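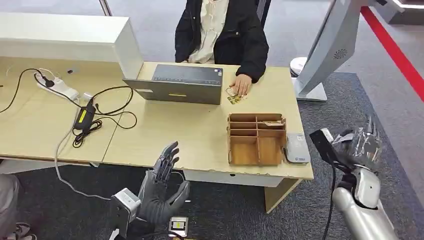 Home – Records – Shows – Tape Box – About

I finally gave in and bought the Plelari reissue, the one with the second disc of demos. I own the original LP. I also own the cassette, which my old car ate at the start of side two and gave back with a wobble I now think of as part of the song.

The demos are mostly what you'd expect. There's a lot of humming where the words would go, and a drum machine set to something like "bossa, tired." But the early take of "Ibarra" is worth the price – slower, with the organ way up front and a bass player who seems to be learning the tune one bar behind everybody else. I've played it nearly 20 times since August and I still like it better than the single.

The remaster is loud. The liner notes run to 2 pages, one of them thanking a hotel. The sticker says it's limited to 100 copies, and mine is number 100, so either I was lucky or they all are.

Leso are supposed to be next in line for the same treatment. I'll complain about the price and then order it before breakfast.

Last updated: August

Recent posts
Plillis at the Armory, or the Loudest Tambourine in Town
In Defense of the Fade-Out
Leso: Where to Start, Where to Stop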